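ok so I lost most of an evening to a character encoding problem and I'm going to tell you all about it, because I need to get it out of my system. thread, sorry

Background: our little newsletter server at Taslow sends out a plain text digest every month. Plain text! The easiest thing in the world! It has worked fine for 4 years and I had basically forgotten it was there

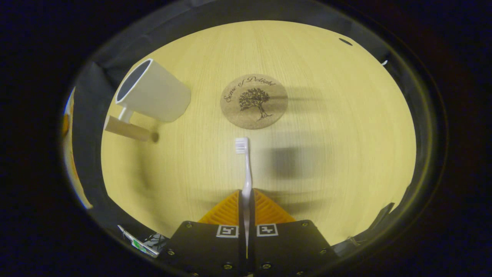
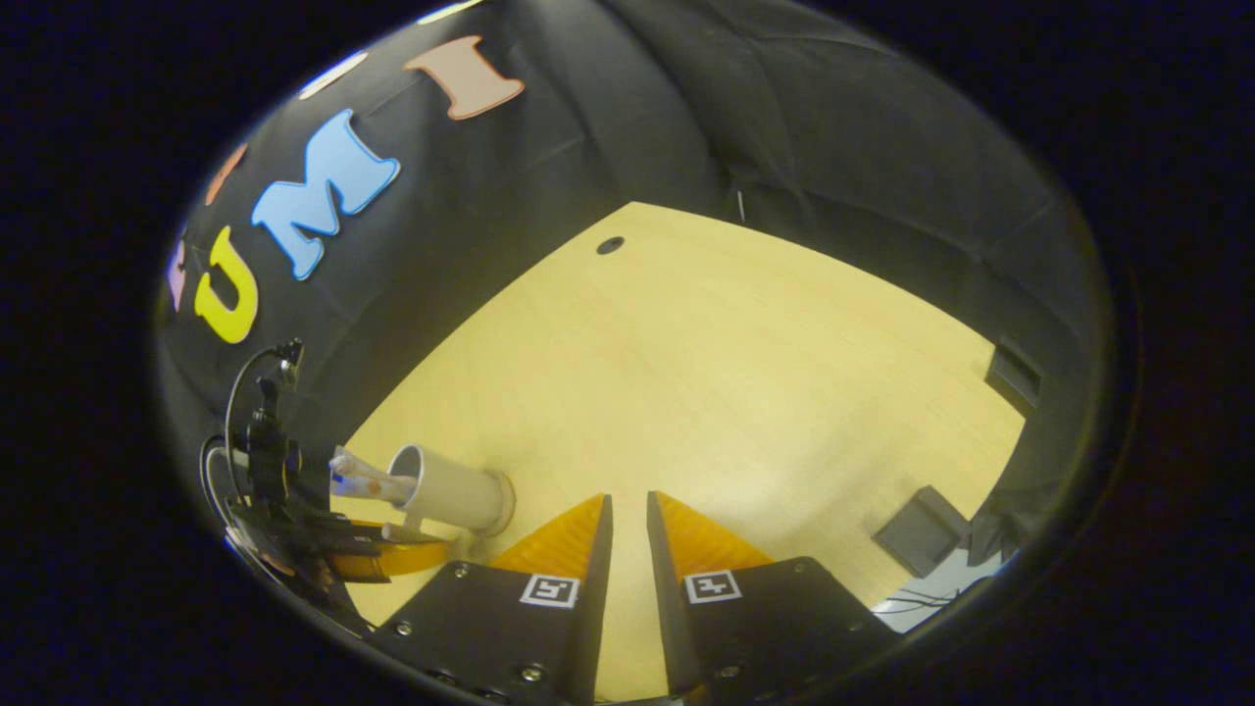
Then the July one goes out and I get a message from Zanele Mthembu with the subject line "what is going on with the apostrophes". Every single one had turned into three characters of junk. You know the ones, the little a with a hat, then a euro sign, then a trademark sign

If you've been around a while you already know what that is. The text was UTF-8, something along the way decided it was Windows-1252, and each curly apostrophe (three bytes in UTF-8) got read as three separate letters

So fine, I go look at the header. Content-Type: text/plain; charset=utf-8. Perfect. Exactly what it should say. I stared at it for a good long while hoping it would confess

Next guess was the mail program on her end. She forwarded it to me and it looked broken in mine too, and in the webmail, and in the terminal one I keep around for moments like this. OK, so the junk is really in there, it's not a display thing

(Side note, please always send me the raw source when you report one of these. A screenshot tells me it's ugly. The raw source tells me why!)

Opened the raw message and it was quoted-printable, so all the odd bytes show up as equals signs and hex. A good curly apostrophe is =E2=80=99. Mine were =C3=A2=E2=82=AC=E2=84=A2. That's an apostrophe that has been encoded, misread, and then encoded AGAIN. Double wrapped, like a present from someone who hates you

So now I'm hunting for whichever step reads the file wrong. There are really only two: the script that glues the articles together (we call it Lindgren, don't ask) and the thing that hands it off to the mail server

Lindgren was innocent. I dumped its output to a file, ran it through a hex viewer, and there were my lovely three-byte apostrophes sitting there just fine. I apologized to it out loud

Which left the handoff step. We moved that onto a new box called Madmont this summer, and guess who didn't set a locale on the new box. It was me. I did not set a locale

The handoff script opens the file without saying what encoding it's in, so it takes whatever default it's given. The old box said UTF-8. On Madmont an old settings file I'd copied across said cp1252, from back when somebody ran this whole thing off a desktop PC

The fix was one argument. encoding="utf-8" on line 37. One! I also deleted the settings file, with feeling

Then I grepped the rest of the repo for open calls with no encoding and found 8 more. All fixed now. Two of them were in code I wrote this spring so I can't even blame the olden days

Also added a test that pushes a curly apostrophe, an em dash and the word "naïve" all the way through and compares the bytes at the other end. Should have had that from day one

Re-sent the digest this morning, and Zanele wrote back "apostrophes are apostrophes again", so I'm calling it closed and going to get lunch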